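末班渡轮

船是五点的。科乔·阿杰曼在四点二十九分才想起来箱子没锁。

跑回去。楼梯湿滑,扶手上全是盐。门虚掩着,屋里一股煤油味,箱子还在床上张着嘴,衬衫、剃刀、那包没寄出去的信。他把信塞进外套里,压了两下,扣子绷开一颗,滚到床底。算了。不找了。

克卢姆港的冬天就是这样,什么都往底下滚。Clulemport,地图上这么写,本地人嫌长,只叫克卢姆。一条街,一个码头,一家叫 Kinden 的旅店,旅店楼下卖鱼也卖棺材,冬天卖棺材多些。

他在这儿住了两年。修钟。

没什么钟好修。教堂那口,学校那口,剩下的都是老太太们的座钟,停了就停了,她们拿来给他看,主要是想有个人听她们说话。他听。听得多了,钟也顺手修好了。收的钱不够付房租,博古米乌不催。

博古米乌·布若佐夫斯卡。名字是男人的名字,姓是女人的姓,登记处的人喝多了写错的,她懒得改,改要交钱。Kinden 是她的。六十多岁,手比科乔的还大,剁鱼头一刀下去,案板都跳。

“你走就走,别跟我告别,”她昨天晚上说,“我受不了那个。”

“我没说要走。”

“你把鞋擦了。”

他低头看鞋。是擦了。

楼下有人喊船。他提起箱子,锁扣还是不听话,拿皮带捆了一道。下到一半,听见厨房里水在烧,盖子哒哒哒地响。她不在。灶上坐着壶,桌上放着一个纸包,油从纸里透出来。鱼饼。还热。他站了一会儿,把纸包夹在胳膊底下,又放回去,又拿起来。

拿了。

街上没人。风从齐尔塔诺那边刮过来,Ziltano,对岸,天好的时候能看见烟囱。天不好的时候就当没有这个地方。信就是从那边来的,十二封,都是同一个人的字,横平竖直,像小学生。头几封他看了。后来的没拆。他回的信也写了,一封也没寄,两边的信就混在一起,用一根绳子扎着。

哥哥的字。哥哥说父亲的眼睛不行了。哥哥说父亲还在问那只怀表。哥哥说你要是不回来,至少把表寄回来。

表在他左边口袋里。走的那天从父亲抽屉里拿的。不是偷,他跟自己说过很多遍不是偷,是那只表停了,家里没人会修,他拿出来修。修了一路。在索利曼换车的时候修,在船上修,在 Kinden 的顶楼点着灯修。少一个齿轮。别的都好好的,就少那么一个,指甲盖大小,哪儿也配不上。

他后来自己锉了一个。

锉了一个冬天。锉坏了多少个不记得了。三月里的一个晚上,装进去,合上盖,贴在耳朵上。走了。他坐在床沿上听到天亮,一次也没看时间。

那之后就没有理由了。表修好了就该还,可他又住了八个多月,给老太太们擦钟,替博古米乌搬冰块,下雪天铲门口那一段路。谁也没问他。这地方的好处,也是坏处。

码头到了。船还在,灯亮着,跳板收了一半。

“等等!”

船工看他一眼,又把跳板放下来。“一个人?”

“一个。”

“箱子另算。”

他掏钱,掏出来的是表。又掏。掏出来的是扣子上扯下来的一截线头。船工把手缩回袖子里等着,也不急,反正已经晚了。最后在裤子后兜里摸到几张皱的,给了,上船,没回头。

其实回了。就一下。

Kinden 二楼的窗子开着,有人把床单往外抖,抖得很用力,抖完了也不收,就那么拿着。太远了看不清脸。那么大的手,整个克卢姆只有一双。

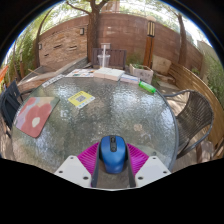
船开了。机器在脚底下震,牙齿都跟着震。舱里几个人,都缩着脖子,一个孩子趴在他母亲腿上睡,嘴张着。科乔找了个靠门的位子,把纸包打开。鱼饼,里面夹了一层东西,油纸,叠得很小。

他以为是信。心里先咯登一下,今年收的信够多的了。

是房租的收据。两年的,一张一张,每张都写着已付,日子都填好了。最后一张是今天,2024年11月21日,字歪歪扭扭,后面加了一句:

床底下那颗扣子我给你留着。

他把这张看了好几遍。孩子醒了,盯着他手里的鱼饼。他掰了一半递过去,孩子的母亲想说不用,孩子已经咬上了。

“你去齐尔塔诺?”她问。

“去。”

“探亲?”

“送个东西。”

“送完还回来吗?”

船晃了一下,灯也晃。他伸手按住左边的口袋,隔着布,还在走,一下一下的,比他自己的心跳慢一些。

“班船几点回?”他问。

“明早头一班,七点。”她说,“风大就不开。”

“风大吗明天?”

女人往窗外看,外面黑的,什么也看不见。她说这谁知道呢,然后替孩子擦了擦嘴,把他的围巾往上拉。科乔把收据照原样叠好,叠了两次才叠对,跟那捆信放在一块儿。想了想,又单独拿出来,放进有表的那个口袋。

对岸的灯出来了,先是一盏,隔一会儿,又是一盏。

他站起来去拿箱子。皮带松了,袖子从缝里掉出来一截,他往里塞,塞不进去,就让它那么拖着。

齐尔塔诺的码头比他记得的矮。或者是水涨了。栏杆后面站着一个人,戴着帽子,两只手抄在兜里,站的样子他认得,从小就是那么站的,一边肩膀高一边肩膀低。

他没写信说要来。

“你每天都来等?”下了船他问。嗓子有点哑。

哥哥把箱子接过去,看了看皮带,看了看拖在外头的袖子。

“顺路,”哥哥说,“爸还没睡。走吧。”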